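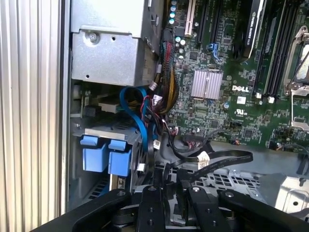
Retno Tambunan wrote back on the draft of this section that she'd gladly skip it and go straight to training, and could I please say why she shouldn't. Fair enough! The policy only learns what you show it, so sloppy demos give you a sloppy robot (I threw out 40 of mine in June and I'm still sore about it).

4. Recording demonstrations

Setting up the bench

1. Lay the computer case on its side with the side panel off.

2. Put the printed fixture next to the case and set the chip in its square recess. I push the fixture up to my tape marks every single time.

3. Check that the arm's cable has enough slack to follow the gripper down into the case.

Caution: keep your hands out of the case whenever the arm is enabled. Yes, even for a quick nudge.

4. Open the Zollden recorder and make sure both the wrist view and the bench view are live. 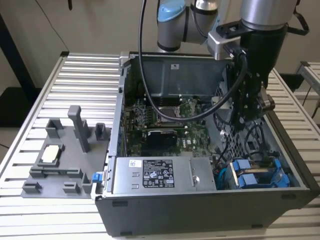 5. Press Record, wait for the beep, then drive the arm. Go slowly near the cables and the open socket, and if you hesitate, just hesitate. Small corrections are good data!

6. Press Stop and mark the take Keep or Toss right away, while you still remember it.

7. Put everything back to the start and go again. I do 10 takes, then stretch my hands.

Note: shift the case a little between batches, or the model will memorize one position and fall apart on Monday.

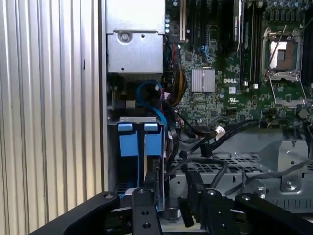

Gilang Hartono asks whether the tossed takes should be deleted. Please don't! Leave them in their own folder, and the export tool will skip them. My last full set had 236 keepers, and I went back to the rejects twice to sort out a bad label.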